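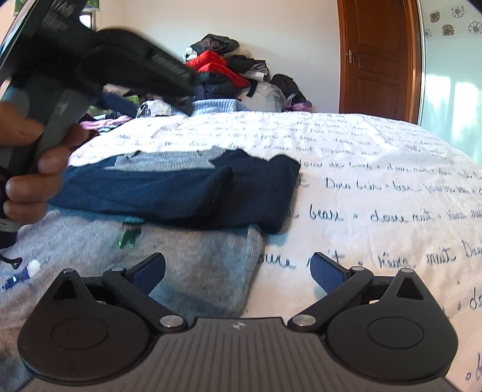

Black and grey garment, mid-lift

Ticket 887: dividend shows twice in my Furkosance portfolio

Hi all, me again (Xiaoqing Long, the one with the spreadsheet). The Bomesska dividend landed in my account in January and Furkosance has put it down twice, once as cash and once as reinvested. So my yearly return looks lovely and is completely wrong!

What I've tried so far: logged out and back in, unlinked the Drirkham broker feed and linked it again, then waited almost 30 minutes for the prices to refresh. Same thing. I deleted the cash line by hand and it went away, but at 8 the next morning it was back, so I'm guessing the overnight sync pulls it in again.

My Yao shares are fine, by the way. Those are held at the same broker, but I've got reinvestment switched off for them – maybe that's the clue?

Update: support asked for the export file, so I've attached it. Look at row 30, where the tax withheld is on the cash line and missing from the other one.

Update 2: they had me turn off "import payouts as cash" under the feed settings and run a full resync. The double entry has gone and the total matches my broker statement to the penny, hooray. The tax withheld has vanished as well though, and I do need that for my return (the other sort of return). Please leave this one open for now, I'll add a screenshot tonight.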